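Mumville (TV series)

Mumville is a children's musical comedy series created by Benvinda Seixas, who also wrote most of the songs. Ran for two seasons, 14 episodes in all. Set in a seaside town where the grown-ups have all lost their singing voices and the kids have to run the yearly talent show themselves.

Background

Seixas came out of youth theater and had already written one stage musical, Clanus, about a choir on a stalled train. It toured small halls and did OK. A producer saw it, asked for something similar for television. First draft of the Mumville pilot was an hour long and had almost no songs in it - these came later, after a read-through where the young cast kept humming between lines.

The pilot was rewritten as a half hour. Songs went up to 2 per episode and stayed there, apart from the season one finale, which has five.

Cast and characters

Pia Castaño, the lead, is a twelve-year-old who finds the old show programs in her grandmother's attic. Her rival and later friend is Otto, son of the hotel owner. Valter Tangen plays Mr. Flekero, the piano teacher who can no longer sing but wont stop giving lessons. Tangen had mostly done drama before this and was not first choice for the part. He took over two weeks before filming, learned the piano pieces properly and did his own playing on screen.

Mr. Flekero was meant to leave after the third episode. Stayed for the full run.
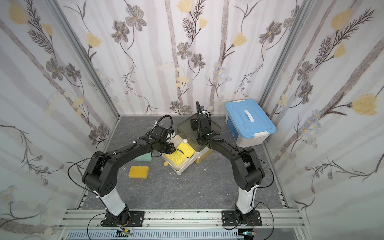

Two arms on a rail, floral wallpaper behind.

Production

Filmed mostly on a soundstage, with exteriors done in one block in October, when the beach was free of tourists. Weather caused trouble. The regatta episode was moved indoors and partly rewritten overnight, and a boat song was cut for good. The melody turns up again in season two as the hotel elevator music.

Vocals were recorded before filming, then some were redone on set at the request of Seixas, who thought the studio versions sounded too clean. The attic duet in episode 5 is a live take. You can hear a floorboard.

Music

A soundtrack album followed season one. Leaves out the reprise of "Low Tide" and the whole of the piano exam medley, both of which fans have asked for. No album for season two. The theme was sung by the young cast together, with a solo verse for Pia added in the second season.

Reception

Reviews were mixed at first, warmer later. Critics liked the songs and Tangen, less so the subplot about the hotel being sold, which was dropped without an ending. The second season got better notices but a later time slot, and the audience shrank. There was no third season. Seixas has said in interviews that a stage version is written, but no production has been anounced.

Comments

tidepool_jen: The elevator music thing!! Watched it so many times and never noticed.

R. Kemp: Otto's solo in the finale isn't on my copy of the album either, should be listed with the missing tracks.

marlow88: does anyone know if the piano exam sheet music was ever published? my daughter wants to learn it

Related articles
Clanus (stage musical)
Benvinda Seixas
Valter Tangen
List of Mumville episodes
Low Tide (song)

Contact us | Copyright and terms of use | Back to top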